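Subject: Re: [bench-robots] Second pair of grippers — what should we budget?

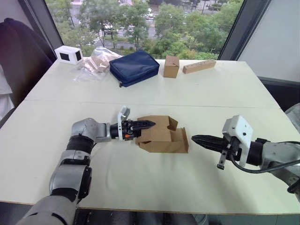
Hi all,

Sorry for the slow reply, I've been going round in circles with the spreadsheet. Quoting the bit I'm answering:

> On May 3, 2024, the Skiscombe group wrote:
>
> We've got money for one more two-arm station before July and we're stuck on the grippers. Drostov have quoted us 635 a side, the Ikard ones are 900 a side but come with the wrist camera bracket. We mostly do boxes and pouches, nothing heavy. Is the bracket worth paying for? And has anyone costed spare fingers properly? Our last guess was miles out.

On the bracket, I'd pay for it. We went the cheap way on our first station and made our own, and by the time we'd had two goes at printing it and bought the longer cables, we'd spent most of the difference and lost a good chunk of the spring. If you've got someone who likes that sort of job then fine, but do put their hours in the budget (we didn't, and it made the cheap option look lovely).

Fingers: we pay 44 a set for the ribbed rubber ones and I now put down 4 sets per arm per year. Cardboard is rough on them! Folding and opening boxes wears the tips far quicker than picking up pouches or bags, so if your work is mostly boxes I'd go a bit higher in the first year and see where you end up. Order them with the grippers if you can, as the delivery charge on a small order is daft.

A few other things that weren't on our first list and should have been:

- Cable clips and sleeves for the wrist. Pennies, but you want a lot of them.
- A second table section. Pushing two together gives you somewhere to park the things you aren't using, and it was much cheaper than one big top.
- A blind, if you're anywhere near a window. We left it out and I'm still asking for one.
- A box of boxes. They go soft after enough handling and then your results drift — ours come flat from Nishad and I budget them like printer paper.

I'd also ask Drostov whether their 635 includes the mounting plate. Ours didn't, and it was over a month before the plates turned up, so the arms sat there doing nothing.

Happy to send the spreadsheet if it's any use, though the second tab is a mess and you should ignore anything in yellow. What are you doing about a service contract, by the way? We've been offered one and I can't decide if it's good value.

Cheers,
from the upstairs bench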